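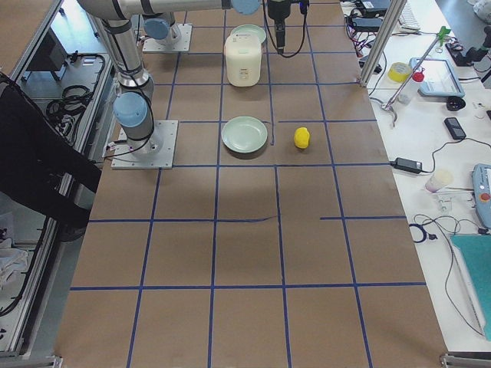 Cell 7, rice cooker task, grid table.

8/15/25. The left arm dropped out again at step 113, protective stop, joint torque over limit. Same code as the Patberg runs. The right arm kept following its path for 400 ms after the fault, long enough to matter with both grippers over the plates.
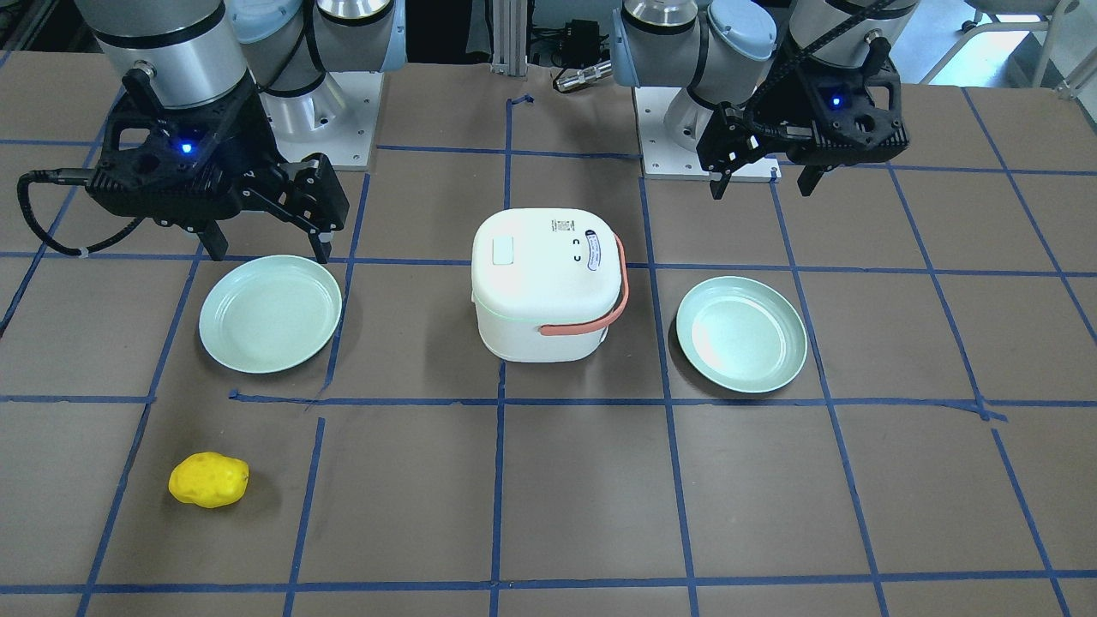
Aileen Cabrera pulled the log and found the stop signal goes through the Minhas controller before it reaches the second arm. Speed is capped at 33 percent until the two stops are wired together. Retested the pendant button by itself and both arms halted. Cable strain on the left wrist not ruled out.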